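Call for Jury Members and Festival Assistants: Girnton Short Film Awards

Applications are open until August 23, 2023
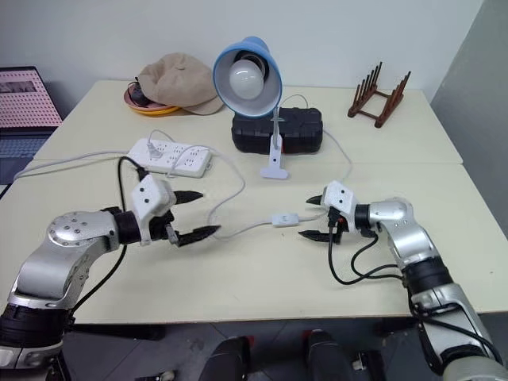
Two robotic arms at a cream-coloured tabletop.

The Girnton Short Film Awards are looking for new people to join the audience jury and the small team who work during the awards week. We give prizes in 15 categories, from best fiction short to best sound, and the audience jury decides the winner in five of them. The other prizes are decided by the professional jury, which is chaired this year by the editor Tahira Sial.

You do not need to work in film to apply. In the last jury we had a nurse, two students, a bus driver and a retired teacher of chemistry, and their discussions were often longer than those of the professionals. We ask only that you like to watch films from beginning to end and that you can explain your opinion to other people in a polite way.

What the audience jury does

You will receive a private link to the selected films. There are 40 of them this year, and none is longer than 30 minutes. You can watch them at home in your own time, but all must be seen before the first jury meeting. For each film you fill in a short form with marks for story, acting and picture, and one free comment. Your comments are sent to the film makers without your name, so please write them with care.

The jury meets two times at the Olatunji Cinema, in the upper room. The first meeting makes a shortlist and the second one chooses the winners by secret vote. If the votes are equal, the jury speaks again about the two films and votes a second time. Please do not publish your predictions or your votes before the ceremony, also not on private accounts.

What the assistants do

We need assistants for the doors, for the guest desk and for the subtitles. The subtitle assistant must read English quickly and be comfortable with a laptop. We use the Verex program for subtitles and Modupe Igwe will teach it in one evening. Assistants work in shifts of four hours and can see all other screenings free of charge.

Who can apply

Applicants must be 18 years or older on the day of the first meeting. You cannot be in the jury if you, or a member of your family, worked on a film that was submitted. Assistants can have a film in the competition, but they must tell us. Persons who were in the audience jury last year are asked to wait one year before they apply again.

What we offer

The work in the jury is not paid. Jury members receive a pass for two persons for all screenings and a place at the ceremony. Assistants are paid by the hour and have a warm meal in each shift. Travel inside Girnton is paid back if you keep the tickets.

How to apply

Send a letter of not more than one page to Funmilayo Eze, Girnton Short Film Awards, PO Box 2141, Girnton, or leave it at the ticket desk of the Olatunji Cinema. Write which role you want, and tell us about one short film which you saw since May and what you thought of it. It can be a film you did not like. The letter can be written by hand.

Questions about access to the building, including the lift and the hearing loop, are answered by Titilayo Bashir at the ticket desk. All applicants will get a reply, also those we cannot invite this time.

The awards are supported by Zidau Print.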